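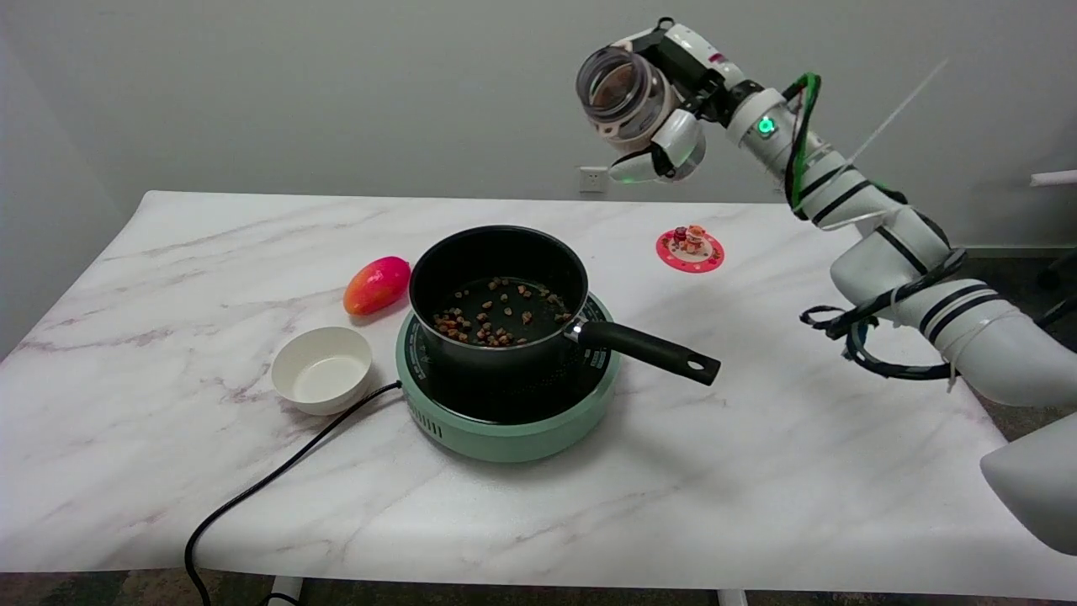

Ticket 604 – Pour step leaves pieces in the jar
Project: Hillulitz kitchen chores
Opened by: Adwoa Ackah
Assigned to: Kwame Laryea
Opened: 10/4/20
Priority: medium
Status: open, waiting on retest

Summary
Arthur does the jar-to-saucepan step but keeps ending the pour too soon. The arm comes back upright with food still in the jar, and the task is logged as done. A person then has to shake out the rest by hand. If we have to stand there and do that, the chore is not automated.

Steps to reproduce
1. Saucepan on the green cooktop, handle to the right. Small bowl to the left.
2. Load the jar with the small brown pieces. Lid off before the pour.
3. Start the pour routine from the saved position over the pan.
4. Look in the jar when the arm returns.

Expected: jar empty, pieces in the pan.
Actual: some pieces stay behind, usually against the shoulder of the jar where it narrows to the threads.

Comment – Kwame Laryea
Went through the logs. The routine tips the jar, holds for 3 seconds and returns. There is no check on whether anything is left. The weight reading at the wrist is too noisy to help with a load this light, so the hold time is doing all the work. I raised the hold to 5 seconds and ran it again. Better, but not fixed. The pieces catch on each other at the neck and a longer wait does not move them.

Comment – Irén Bodnár
Is the jar going all the way over? In the July runs it stopped well short of vertical, and I thought that had been carried into the new version.

Comment – Kwame Laryea
It goes over now. See the still below. The mouth is pointing down at the back rim of the pan, which is a second problem. I would like it closer to the middle. Anything that bounces off the rim ends up on the table or the cooktop.

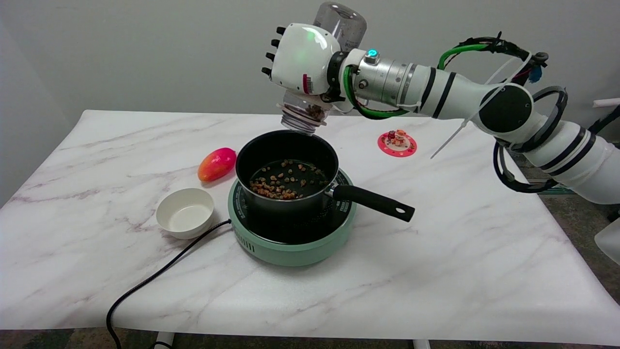

Jar inverted over the saucepan, a few pieces still inside the lower part.

Comment – Irén Bodnár
Agree on the rim. The pan position is taken once at the start and not updated. If somebody nudges the handle after that, the pour is off by the same amount. Please log the pan position at the start and again right before the tilt, so we can compare.

Also, the power cord goes across the front of the table and hangs over the edge. Not part of this bug, but I would like it routed off the back before the stirring tests. A snag there would take the cooktop with it.

Comment – Arturo Mazza
Speaking as the person who cooks at home: when dried food sticks in a jar I tap the bottom or give it a short shake. I don't hold it there and wait. Can the arm do a shake without losing its grip?

Comment – Kwame Laryea
It can. The grip is fine on this jar. I have kept wrist motion slow because of the cable loop under the arm, which has to follow every turn. A small back-and-forth should be OK. I'll try two short shakes at low speed after the tilt, then hold, then return.

Comment – Adwoa Ackah
Please keep the lid out of scope for this ticket. I know the Vurncombe people asked for open, pour and close as one chore, but if we fold all of that in here it will never get closed. Pour first.

Kofi wants a yes or no on whether this step can go in the list of chores that run without a person standing by. My answer today is no. The arm gets food into the pan and a person at the table can finish the job. That is help with cooking, and I would describe it that way to anyone who asks. Heating and stirring are separate tickets.

Comment – Kofi Tsikata
Understood. I'll list it as "supervised" for now. What would change the answer?

Comment – Adwoa Ackah
A run of 46 pours with an empty jar at the end of each and nothing outside the pan. Same jar, same pan, and the pan moved a little between runs. If it fails once I want to see the log before we start over.

Actions
– Kwame: add shakes, move the pour point toward the center of the pan, keep the 5-second hold.
– Irén: second pan position reading before tilt.
– Arturo: move the cooktop cord to the back of the table.
– Adwoa: review the retest logs and update the status.

Ovow support desk – Contact – Copyright Ovow, all rights reserved – Back to top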